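Subject: Re: Small boxes for seeds and beads, what do you use?
List: tullau-handwork
Date: June

Hello all,

I read this thread with much interest and I want to answer the part about storage, as I have been changing my own system since the spring. Please excuse my English, it is my third language and I write slowly.

The earlier message said:

> I have now over 200 colours of stranded cotton and they live in three
> biscuit tins and one shoe bag. Each time I begin a new piece I lose
> half an evening looking for the right green. I tried winding on cards,
> but the cards bend and the thread keeps the fold marks. I tried small
> bags on a ring, but then I cannot see the colours together. Does
> anybody keep their threads in the open cases with divisions, the ones
> sold for fishing or for screws? Do they close well? And what do you do
> with the left over bits, the ones too short to wind but too long to
> throw away?

I will take the questions in another order, if you permit.

First the cards. I had the same trouble with bending. The cards that come with the cases from the market are too thin, and if you wind tightly they become like a boat. I now cut my own from the back of drawing pads. I make them a little narrower than the space where they must stand, so that I can take one out without pulling its neighbour. It took me two evenings to cut enough for the blues only, so I do not say it is quick. For the fold marks, a damp sponge is enough. I draw the thread once over the sponge and let it hang over a chair until it is dry. With red and with dark purple you must be careful and test a short end first, as some of the old ones still give colour.

Second, the order. I tried to sort by the maker's number and I gave it up after one month. The numbers help only when you follow a printed chart. When I choose colours by eye, I want all the greys near to each other, and the numbers put them in four different places. So now I sort by family, from light to dark, and I write the number on the card in pencil. If I need number 66 for a chart, I look in the notebook, and the notebook says which family. It sounds like double work, but the notebook was done once and since then I only add a line.

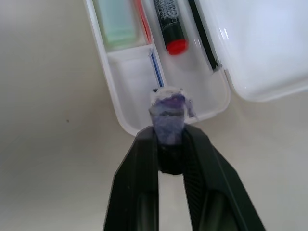 Third, about the cases with divisions. I have used two kinds. The first had walls which you can move, and for thread I cannot recommend it. The walls lift when the case is carried and the fine ends go under them, and then you have a knot between two colours which never should have met. The second kind has fixed walls and I am content with it. You lose the freedom to make a long space for needles, but you gain peace. Please look at the hinge before you buy. If the lid lies fully back on the table, you can work from the case as from a palette. If it stands up half way it will fall on your fingers, usually when you have a threaded needle in them.

I do not agree with the person who wrote in May that a coloured case is prettier and therefore better. White or clear is better for us. Inside a blue case I chose a grey which was brown the next morning. Of course one must look at colours by daylight, but many of us work after eight in the evening and the case should not add its own colour to the lamp.

Now the left over bits. My grandmother's rule was the length of the hand. Shorter than the hand goes to the stuffing for pincushions, longer than the hand is kept. I keep them without winding, one small bundle for each family, pressed in the fingers and put in the compartment behind the cards. They look untidy, but a bundle opens easily if you have not twisted it. Twisting is the mistake. I have used these bits for the centres of flowers and for small repairs on the Slaoui cushion covers, where one never needs more than a few stitches of any colour.

For those who stitch also with wool: please keep the wool away from the cotton. It gives its hairs to everything, and the light cottons will show it. My wool is in a cloth bag with cedar, and I open the bag outside in summer to see if there are moths.

There was one more question, from the digest before this one, about the price of the cases at Cusard. I was there last month. They had the 8 compartment size near the door and the bigger one only by order. I did not ask how long an order takes. The shop in Ondville has a similar one with a weaker catch, and I would put an elastic band around it for travelling.

If somebody has a good answer for metallic threads, I would be glad to read it. Mine still unwind by themselves in the night and I have no method at all, only a piece of tape, and the tape leaves glue.

With kind greetings to the list,
a member from the Tullau side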